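Last touched 28/10/2019. Column names changed in July, so if your old script broke, that's my fault and the fix is at the bottom.

# nulano-table-notes

Hi! Nulano is a pile of notes people wrote down about looking after their wooden tables: what they put on them, what got spilled, what took the ring out and what made it a whole lot worse. I started it because I kept a notebook on my own kitchen table (oil dates, mostly, plus one very sad entry about nail polish remover) and then friends began sending me theirs, and then the folks on the Clullska board found out and it got big in a hurry.

The raw file has 1112 notes. After I threw out duplicates and the ones that were really about decks, 992 were left, and those are what you get in `notes_clean.csv`. The raw one is there too if you like decks.

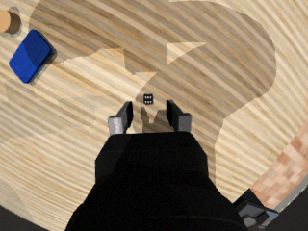
*Round top, pale cream and beige, streaks in tan and honey yellow.*

## What's in a row

| column | what it means |
|---|---|
| `note_id` | just a number, gaps are fine |
| `shape` | round, long, square, other |
| `finish` | oil, wax, varnish, paint, bare, dunno |
| `trouble` | ring, scratch, burn, stain, wobble, none |
| `tried` | free text, whatever the person did |
| `happy` | yes / no / sort of |

`dunno` is a real value and there's a lot of it, so please don't drop those rows without looking! Plenty of people inherited a table and have no idea what's on it, and their notes are some of the best ones in here. Somebody in Cirmont wrote half a page about rubbing walnut meat into a scratch and never once said what the finish was.

I typed `tried` exactly the way people wrote it. That means spelling is all over the place ("beeswacks" shows up more than you'd think) and brand names are mixed in with kitchen stuff. Geum shows up a bunch, that's a paste wax that Clullska people pass around, and you'll see it as `geum`, `Geum`, `the G tin` and so on. I haven't merged those. Maybe I should?

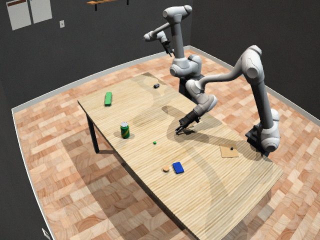 Thoa Đoàn wrote to me that `sort of` is doing way too much work in the `happy` column, that a ring that faded halfway and a ring that vanished but left a shiny patch are two different outcomes, and would I please split them. Fair point. I tried it on one batch and kept changing my mind about which was which, so for now `sort of` stays and the details are in `tried`.

## Stuff that will trip you up

- Long tables are way overrepresented. Clullska had a thread on dining tables going for ages and I grabbed all of it.
- Dates are when the note was written down. The spill may have been years before.
- 33 rows have a blank `trouble`. Those people just wanted to say they love their table, and I kept them.
- Commas inside `tried` are quoted, but a few semicolons snuck in from a bad export.

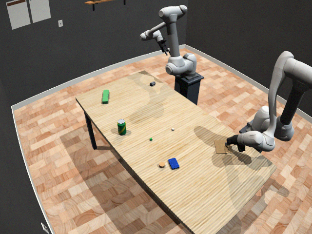
## Please don't use it for

Advice on antiques, mainly. A yes in the `happy` column means one person was pleased with one table on the day they wrote. I also wouldn't go ranking products with it, since folks who bought something nice tend to write in more than folks who grabbed a rag and some mayonnaise (I'm in the mayonnaise group, for rings anyway).

If you're picking a finish for a pale top, filter on `finish` first and then read the notes one at a time. Oil darkens some pale tops quite a bit and people have strong feelings about it.

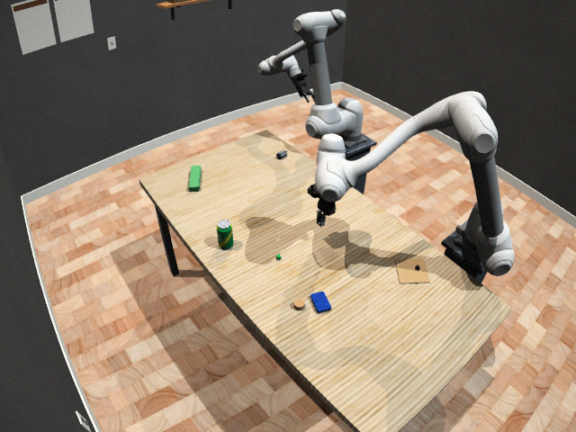 *Long pale top with fine lengthwise grain, on a parquet floor.*

## Fixing your old script

Rename `problem` to `trouble` and `result` to `happy`. The old file had 2 finish columns, and I folded them into one, keeping the top coat. If you need the undercoat it's still in `notes_raw.csv` under `finish_b`.

New notes are welcome, open an issue and paste yours in. Bad handwriting scans are okay too, just give me a couple of weeks.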